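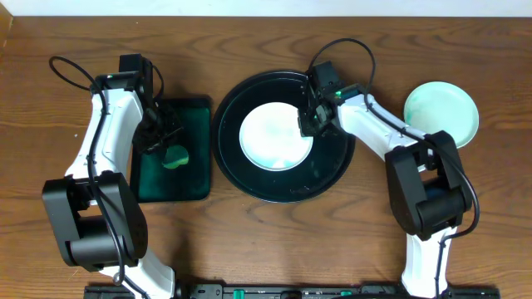 A wooden table with a dark green tray.

Print this article | E-mail this article
Reading time: 2 minutes

Since I moved to Brurnari I have lived in four shared flats, and in each of them the quarrels were about washing up. I want to defend an unpopular opinion: a washing-up rota makes people worse neighbours to each other.

In my present building, at Baran Court, we are 5 in the flat. The rota was on the fridge before I came. It is written in columns, with a small box for every evening. When my box is empty, everybody sees it. When my box is full, I feel that my duty is finished, and I can walk past a dirty pan with a clean conscience. The pan belongs to another column.

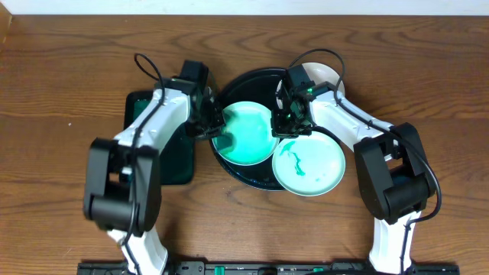

Without a rota the quiet person does everything and the loud person does nothing, wrote Roser under my first article on this subject, and it is a fair objection. I have been the quiet person. In my second flat I washed for others the whole winter and said nothing, and in the end I left because of a saucepan.

But I must ask what the rota would have repaired there. I was angry because my flatmates did not notice me. With a paper on the fridge they would have noticed the paper.
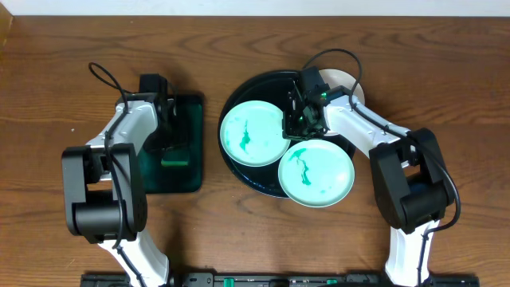 Dishes and trays on the table.

My grandmother's house had no list. The one who stood up first from the table began, and the next one took the towel. As a child I believed this was a law of nature. Now I think it was only a habit, and that somebody had to be patient for years before it became one.
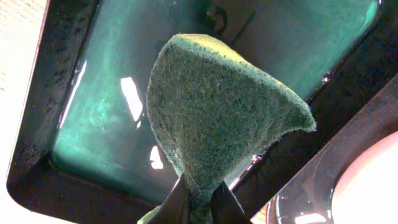
Sharing the small costs is where I would begin with any new flat. We have one tin for the kitchen, and who takes the last of something puts the money in and buys the new one. It sounds childish, but it teaches the eye to look. A green scouring pad, coarse and speckled, is a cheap thing, and still I have seen two adults not speak for a week over who should replace it. Since the tin, this has not happened with us. I would like to take the rota down in October and try one month only with the tin. Two of my flatmates agree, one is against, and one has not yet read my message.

Print this article | E-mail this article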